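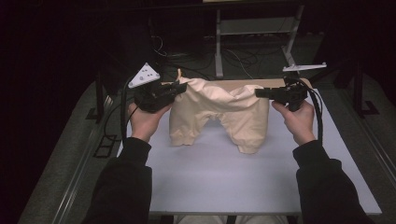
Basto Hand-Held Gripper Pair: Service Notice and Reseller Notes

We still sell the Basto pair, and we still get asked whether the jaw slip fault is fixed. Ovix, who make it, say it is. We are less sure, so read this page before you order.

What goes wrong

The jaw closes, the log says closed, and the grip force drops away over the next few seconds. On stiff parts you may never catch it. On soft goods – shorts, towels, anything that bunches – the fabric creeps out of the jaw while the software goes on recording a good hold. Ovix first called this "operator variation." Our repair bench had 20 returned units by September, and the same worn return spring in most of them, which is a lot of variation to blame on operators.

What Ovix changed

Units with a serial number above 946 have a stiffer spring and new firmware. The firmware adds a slip warning. It does not cut the recording, so a bad run still ends up in your data unless someone is watching the light.
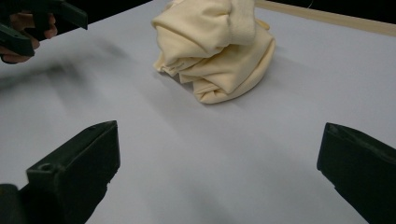 Can I fit the new spring to an older unit myself?
The spring goes in with a hex key, but the jaw then has to be zeroed on an Ofori test block, and most buyers don't own one. Send it to us.

Pinch hazard

The stiffer spring closes harder. Ovix rates it safe for bare hands and has not shown us the test behind that rating. Keep fingers clear of the jaw tips, and unplug both grippers before you clean them. Check the cable where it leaves the grip. Catriona Sutherland on our bench has seen the jacket split there on two older pairs, and neither split is covered by the notice.

Warranty

Ovix covers the spring for 2,000 cycles or 6 months, whichever comes first. A busy table will run through the cycles long before the months. The Brorovetti carry case is sold separately and has no bearing on any of this, despite what the brochure says about "protecting calibration."

Returns: quote the serial number and include both grippers, even if only one is slipping.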